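Visit report: Oltano refurbishing workshop, Mackay building
13 August 2023

The visit covered the ground floor of the Mackay building, where Oltano runs its desktop refurbishing line. Entry was by the side door on the loading lane. Visitors signed in, left bags on a shelf and were given a wrist strap each. Group size was limited by the width of the aisle between the intake racks and the benches.

Intake comes first. Retired desktops arrive on pallets, mostly from schools and offices replacing everything at one time. Each unit gets a paper tag with a serial number and a letter for condition. The racks hold 400 units when full. On the day they were half full, and the lower shelves were taken up by monitors waiting for a separate pickup. Oltano gives its yearly intake as 1000 desktops, with a peak in February when office leases run out.

Tagged units are blown out with compressed air in a small booth and wiped down. The booth has its own extraction, and the noise there made it hard to hear the explanation. I noted a pressure gauge and a hand-lettered sign about holding fan blades still during cleaning. After the booth the side panel comes off, and it is stored apart from the machine until the final check. Panels stand in a vertical rack with the tag number repeated on masking tape.

The bench used for the memory demonstration has a top of aluminum profile with open gaps. The tower goes down on its side with the open face up, so the board is level and a module can be pressed in from directly overhead.
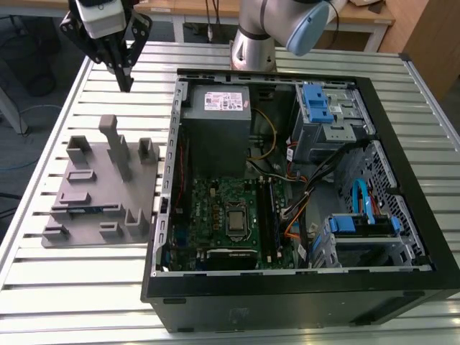 Memory is the part that changes most often. Machines tend to come in with a single module, or with a pair that does not match, and the workshop sorts everything it removes by capacity and speed before anything goes back. Sorted modules sit in antistatic trays, keyed edge facing the same way. Anything without a readable label goes to a test board first. Of the last batch of 200 modules tested, 2 were rejected.

The procedure as posted on the wall is short. Disconnect power and hold the start button to discharge the supply. Clear any cable lying across the slots. Open the latches. Line up the notch, press evenly at both ends, and check that the latches have closed. The sheet adds one instruction in red: never correct a crooked module by pushing harder on the high end. Take it out and start again.

Cable routing took more of the discussion than I had expected. On older cases the harness from the power supply crosses the interior on its way to the drive bays, and a stiff bundle can spring back over the board while a module is being lined up. The workshop uses reusable ties and moves the bundle toward the bays before work on the slots begins. Data cables are left plugged in unless they are damaged – unplugging them adds a step and an opportunity to reconnect them to the wrong port.

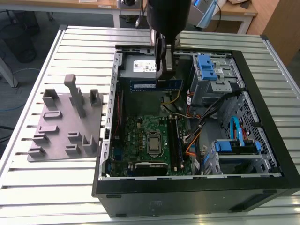 Jhonatan Puma
Technical correspondent

Processors are normally left in their sockets. The heatsink is removed, the old thermal compound is cleaned off the heat spreader, and new compound goes on before the heatsink is refitted. Oltano does this on every machine regardless of age. I asked whether it was worth the time on a computer that would be used for word processing, and was told that fan noise is the most common reason for a return.

Expansion cards are checked for a tight fit and then tested with the machine running. Hard drives are wiped on a separate bench behind a locked screen, which was not part of the tour. The brackets stay with the case. Plastic drive rails are kept by the boxful, as they differ between models and cannot easily be bought new.

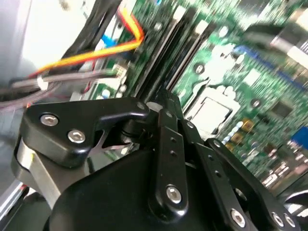

Memory slots and processor socket on a desktop board, Mackay building.

Final check uses a program called Umer, written in-house. It boots from the network, reads the installed memory, runs a pass over it and prints a sticker. If the amount found does not match the tag, the unit goes back to the bench with a yellow slip. A module that is not fully seated is the usual cause.

Finished units are boxed next door by Dolberg, the haulage firm, using foam corners reclaimed from monitor packaging. The boxes are stacked three high at most.

Two points to follow up: the storage temperature for the tested modules, which was not posted, and whether the red instruction on the wall sheet can be copied for our own bench. Parking on the loading lane is restricted until noon. The tour runs again in February, and closed shoes are required.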